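The Floor at Prundura

My aunt left me her half of a dance hall, and I got the news in the cereal aisle, holding a box I didn't even like. I'd met the woman maybe three times! She sent birthday cards with a two dollar bill inside and no message, and then one April a lawyer called and said the word "half" so many times I had to sit down on a stack of dog food.

The other half belonged to a man who wouldn't come to the phone. Fine by me. I took the bus up to Droltia, 80 miles of bean fields and one gas station, and walked the rest of the way with a suitcase that had lost a wheel.

The hall was called Prundura. My aunt made up the word, as far as anyone in town could tell me, and painted it over the door herself, with the last two letters squeezed in where she ran out of wall. Inside it smelled like floor wax and old coats. There was a ticket window, a piano with a blanket on it, and a note taped to the piano that said DON'T.

So of course I did. I played the one song I know (the left hand part, anyway) and somebody upstairs started stomping.

I want to tell you I was brave about it. I was out in the parking lot before the third stomp.

It was my partner, the other half. He'd been living over the hall for 15 years, and he came down in his slippers and stood in the doorway, and we looked at each other the way you look at a stranger who's sitting in your seat at the movies.

"You play like her," he said.

"I never heard her play."

"Bad," he said. "She played bad."

He made eggs. We ate them standing up, and he told me the rules of the place, which were all my aunt's. No street shoes. No slow songs before nine. If a person came alone, you danced with them once whether you wanted to or not, and you didn't let on that it was a rule.

"What if I can't dance?" I said.

"Then it's a short dance."

The Lesson

He taught me that same night, with the radio on the ticket counter and a station that kept fading into a farm report. I stepped on him plenty. He told me to quit watching my feet and watch the floor instead, and I said those were the same thing, and he said no, they were not, and to pick a star and go around it. 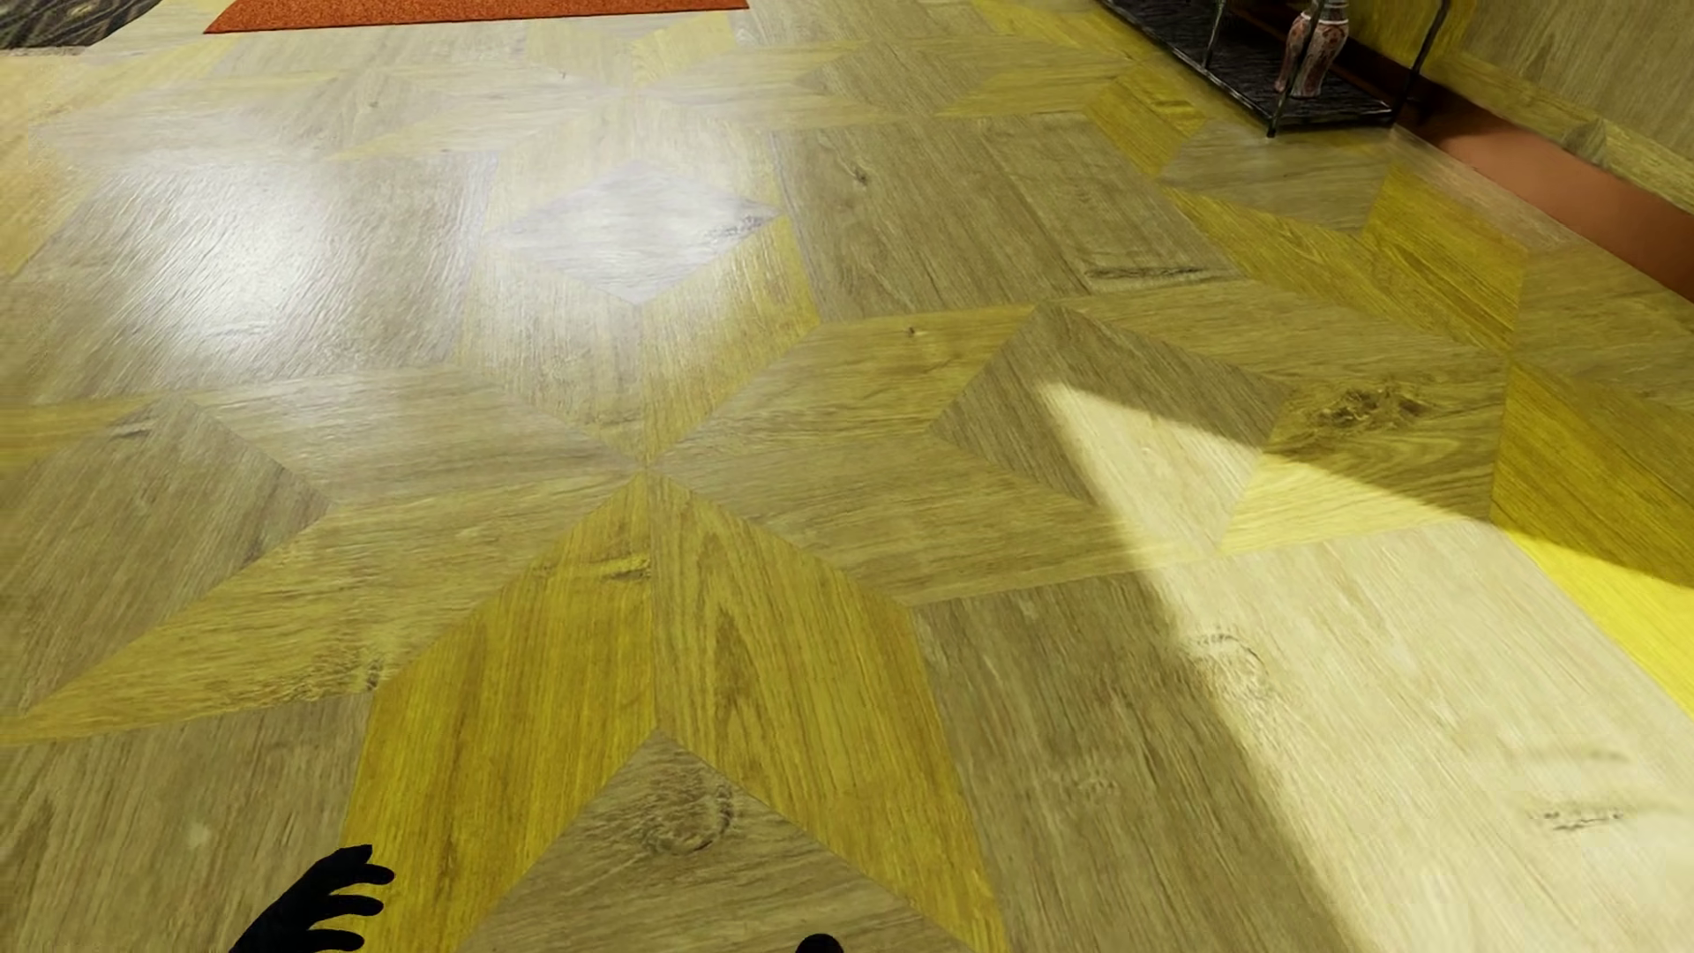
Opening Night

We opened again on 10 August 2019. I'd put up flyers at the feed store and the laundromat, and I'd bought enough lemonade for a wedding. By eight o'clock we had 10 people, and most of them were leaning on the wall with their arms folded.

Then the door opened and a woman came in by herself. She had on a green raincoat and no umbrella, and she took off her shoes without being asked and lined them up under the bench, toes out, like she'd done it a hundred times.

My partner looked at me. I looked at the lemonade.

"Go on," he said.

I went over and asked her, and I was so nervous I forgot to let go of the ladle. She took it out of my hand and set it on the piano. We went around once, then again the other way, and I only stepped on her at the corners.

"Your aunt led better," she said.

"Did you know her well?"

"Not even a little," she said, and she turned me around so I was facing the room, where the people along the wall had started taking off their shoes.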